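Daily Check Before Teleoperated Teaching — Kitchen Cell, Dishwasher Task
Print this page | E-mail this page
Written by Eugeniusz Tokarz, Nostura
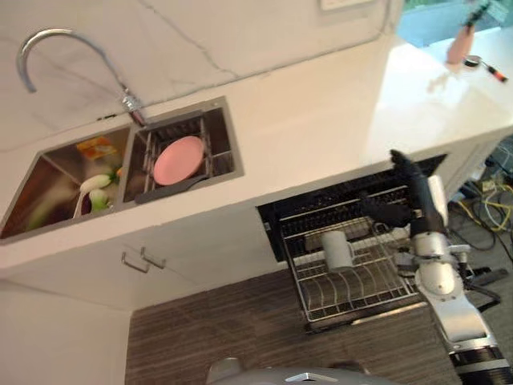
How long may one operator teach without a break?
Forty minutes at most, then the arm is parked and another person takes the controls. A tired operator makes small shaking movements, and the robot learns them too.

Complete before the first demonstration. Mark OK, NOT OK or N/A, and write a comment for every NOT OK.

1. Emergency stop pressed and released, arm loses power at once. OK
2. Cables on the floor lie outside the walking path of the operator. NOT OK
Comment: Yellow, black and gray cables are tangled beside the counter. To be tied before the afternoon session.
3. Dishwasher drawer moves freely by hand, arm switched off. OK
4. Tines of the rack are straight, no sharp ends. OK
Comment: I checked with glove.
5. Fingers of the gripper open and close fully from the remote control. OK
Comment: The closing is a little slower than in April. I informed Modise.
6. Force limit is set to level 2 for mugs and plates. OK
7. Arm speed in teaching mode is limited. OK
8. Tools and personal things removed from the counter. NOT OK
Comment: Tool with red-and-black handle was left near the window. Please bring it back to the drawer of tools.
9. Brakes hold when the arm is guided by hand and released. OK
Comment: Try it in two positions, low and high. Low only is not enough.
10. Second person present, with view to the arm and to the stop button. OK
11. Recording started, episode number written down. OK
Comment: First episode today is 372.

Any NOT OK in points 1, 5, 9 or 10 means no teaching — call me first.

Last updated: Thursday, August 21, 2025

Comments

Humen_lab: Do you repeat point 9 after the lunch break?

E. Tokarz: Yes, and also after every change of gripper.

rackside: We use similar list at Brilix but with 6 points. I will add the one for the second person.

pm_teach: Point 6, is the level the same for glass?

E. Tokarz: We do not teach with glass yet.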